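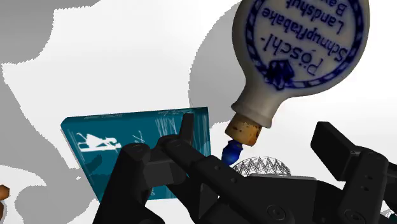 A reviewer of the 6.0 release complained that Kondgate "plans beautifully for objects that stay where the physics engine left them," and asked why anyone should trust a grasp score that had never met a real table. The project's maintainers replied that the score was never meant to be trusted alone. The exchange is often cited in discussions of the software, and the documentation now links to it from the page on scoring.

Kondgate is an open-source software package for planning and testing robot grasps in simulation. It takes a model of a gripper, a set of scanned or modeled objects and a description of the surface they rest on, and produces a ranked list of gripper poses together with arm motions that reach them. It is written mainly in C++, with a Python interface that most users work through. It is used in university courses and in small research labs, mostly with two-finger parallel grippers.

History

Kondgate began as an internal tool for Thepsuriya, a study of grasping in clutter. The study needed many test layouts in a short time, and the existing tools required each one to be arranged by hand. The first version placed objects by dropping them from a low height and letting them settle. This method is still the default.

The code was released publicly in October, some months after the study ended. Early releases supported a single gripper model and had no collision checking between the fingers and nearby objects. Collision checking arrived in version 3. The planner was rewritten for version 5, when the old sampling code was replaced by Ellen.

Components

The package has three main parts, which can be run separately.

Beson is the scene generator. It loads objects from a library, assigns each a mass and a friction value, and runs the physics until motion falls below a threshold. The standard library holds 828 objects, including household containers, printed boxes, toys and kitchen items. Many carry their original label artwork as a texture, so lettering can end up at any angle once an object has settled. A smaller group of objects is made up of open lattice shapes. These were added to test depth perception, as thin members tend to drop out of a depth map at low resolution.

Ellen is the grasp planner. It samples pairs of contact points on the visible surface of an object, discards pairs wider than the gripper can open, and checks the rest for collisions along the approach path. Remaining candidates are scored on contact angle, distance from the center of mass and clearance from neighboring objects. By default it keeps the best 70 and passes them to the motion planner one at a time until a reachable one is found. The number can be changed in the configuration file.

The third part is the renderer, which produces color and depth images from any camera pose, including one fixed to the wrist. Wrist views are used to train and check perception models under occlusion, where the fingers hide part of the workspace. Shadow quality can be set low to save time. At the lowest setting shadow borders become visibly stepped, and the manual warns that a segmentation model trained only on such images may learn to treat the steps as object edges.

Control loop

During a simulated grasp the controller runs in 13 named states, from "idle" to "release." Each state has a timeout and a fallback. The most common fallback is a return to the pre-grasp pose, followed by a new image and a new plan. Users can replace any state with a Python function, provided it returns one of the expected result codes. Finger force is limited by a single parameter shared by both fingers. Separate limits have been requested several times and are listed as planned.

Limitations

Contact in Kondgate is modeled as rigid. Soft fingertips, cloth and filled bags are not supported. Round, glossy objects are a known weak point: the scoring function rates them well, but they often roll during closing when the contact points are slightly off center. Narrow-necked containers cause a related problem. Ellen tends to prefer the neck because it fits easily between the fingers, although a heavy body can then swing and twist out of the grasp. A weighting option for this was added in version 6 and is turned off by default.

Object masses in the library are partly estimated, and the metadata does not always say which ones.

License and files

The source code is distributed under a permissive license. Object models are licensed individually, and some may not be used commercially. Scene files are stored as plain text and can be read by any version from 4 onward. Files from earlier versions need the converter in the tools folder, which drops camera settings.

See also

Grasp planning
Motion planning
Physics engine
Depth map
Sim-to-real transfer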